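# Cube bench, July, 14:00

Stickered 3x3, black body, orange face up to the lens. Reference piece for the glare and color work.
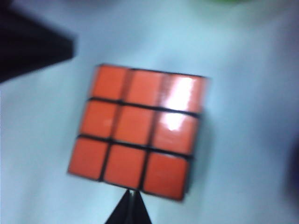 Purpose of this session was to settle three questions left over from the last one: whether the orange can be separated from the red under the overhead light, how much of a face we lose to glare, and whether the spare sticker set is close enough in color to use for repairs.

## Setup

- Cubes: A (the Drerneck, stickered, black plastic) and B (same model, older, kept for parts).
- Light: overhead only. Desk lamp off, blind down.
- Wiped both cubes with a lint-free cloth and left them for 12 minutes before starting.
- Color card from the Huet box, matte side.

Celina solved A before we started so that each face could be read as a single patch. B was left scrambled.

## Color

The orange on A is a reddish orange, well saturated. On the card it falls between two chips and is nearer the redder one. That explains the confusions in the last log, where orange was entered as red on several center pieces. The red itself is fine. The trouble is all on the orange side of the boundary, and it gets worse as the light level drops.

Tried moving the boundary by hue alone. Works at full light. At half light the two groups run together again at the edges of the stickers, where the black gridline bleeds into the reading. Shrinking the sample patch to the middle of each sticker fixed most of it. Patch is now half the sticker width. Smaller than that and the readings get noisy for no gain.

Total readings this session: 1,021, all six faces, cube A only. Saved under Wistano/cube/orange. I have not gone through the blue and green ones. They have never given trouble and I don't expect them to.

## Glare

Still the main loss. The stickers are glossy, and with the face nearly square to the lens the overhead light comes back as a pale streak down the right-hand column. In the picture at the top it takes a good part of the top-right sticker and carries on into the middle-right one. The patch on the top-right sticker is white going to pink, and a reading taken there is useless for color. The center and the left column are usable.

Things tried:

1. Tilting the cube back a little. Streak moves off the top row and lands on the middle one. No net gain.
2. Sheet of drafting film under the light. Streak gets wider and dimmer. Color under it can be recovered on most stickers, but overall level drops and we are back to the orange/red problem above.
3. Moving the light toward the window side. Best result. Streak goes off the face entirely if the cube stays within a few degrees of square.

Option 3 needs the arm of the light fixed. It droops. Hazel has a clamp in the Grellcombe cabinet that should fit the tube; if it doesn't, a hose clip will do.

Motion blur is a separate matter. The sticker edges go soft and slightly doubled and the black lines between them smear, but the middle of each sticker holds its color. With the smaller patch, blur at that level can be ignored for color. For finding corners it can't, and anything that depends on the gridlines should be run on sharp pictures only.

## Spare stickers

Compared the orange from the spare sheet with the orange on A, side by side on the card. Spare sheet is yellower. The difference is plain by eye and larger than the spread within A's own face. Not suitable for patching single stickers. If a face needs repair, replace all nine and log it as a new color set.

The adhesive on the spare sheet is also poor. One test sticker on B lifted at a corner during handling. Pressed it down again, lifted again.

## Mechanical

- A turns freely on all axes. Slight click on the orange layer, present since the last re-tension.
- B is stiff. Opened it, found dust in the center piece, brushed it out, one drop of silicone. Better, still slower than A.
- Turn counter on the B rig reads 3,000. Due for a spring check. Not done.

## To do

- Fit clamp to light arm, repeat glare test with the face square and then tilted both ways.
- Half-light readings again with the film removed.
- Order matte stickers. Ask Celina which supplier she used for the last sheet so we avoid it.
- Label B as parts only. It has been picked up as A twice.
- Spring check on B rig before it is used again.

Bench cleared 17:30. A in the padded box, B in the drawer with the silicone. Color card back in the Huet box, matte side down.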